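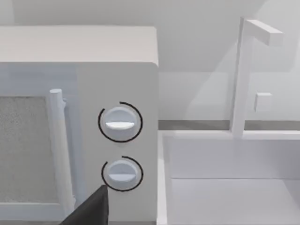

Echeverri Housing Cooperative, Shared Kitchens Group

Visit to the open day at Pidgate House, 16 Feb 2014

Our group was invited to see how the residents in Pidgate House organize their common kitchen. We went there by bus, Nelly Montoya and I, and we arrived a little before the doors opened. The building was before a school for nurses, and it still has the long corridors and the high windows from that time. It has 374 rooms on five floors.

Angelica Sarmiento received us at the entrance. She has lived in the house since it opened and she is responsible for the kitchen rules. First she showed us the laundry and the bicycle room, then we had coffee with the other visitors. There were people from Trukadska also, who want to start the same kind of house next year and asked many questions about rent.

The rules in Pidgate are shorter than ours. They fit on one page. Each corridor has a cooking evening, and on that evening the others may use the kitchen only for tea or for heating food. I asked if this makes quarrels. Angelica said yes, in the first winter it did, but now people change evenings between them and write it in the book.
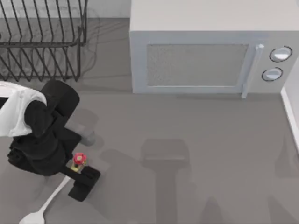 Dishes are the question which we came for. In our house the clean plates stay in the kitchen for days and no one knows who must put them away. In Pidgate the person who cooks last in the evening has to clear everything before going to bed, and in the morning a different person checks. A black wire rack with nothing in it, like the one near the microwave, is what they want to find at breakfast. If there are still plates, they go in a box in the corridor, and after two weeks the box goes to the flea market. Nelly thought this was too strict. I would like to try it for one month.

We talked also about money. Every resident pays a small sum to a common fund, and from this they buy soap, sponges, oil and salt. They order from Geleo, a shop in the same street, which delivers on Thursdays. The more expensive things are decided at the house meeting, and Angelica told us that these meetings can be very long.

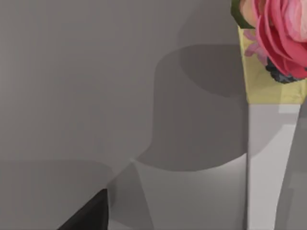 What we want to bring home

The one page of rules, first of all. Angelica promised to send us a copy and we will translate it for the residents who need it. The book for changing evenings is also easy to begin with, we need only a notebook and a pen on a string. The fund must wait for our next meeting in the fall.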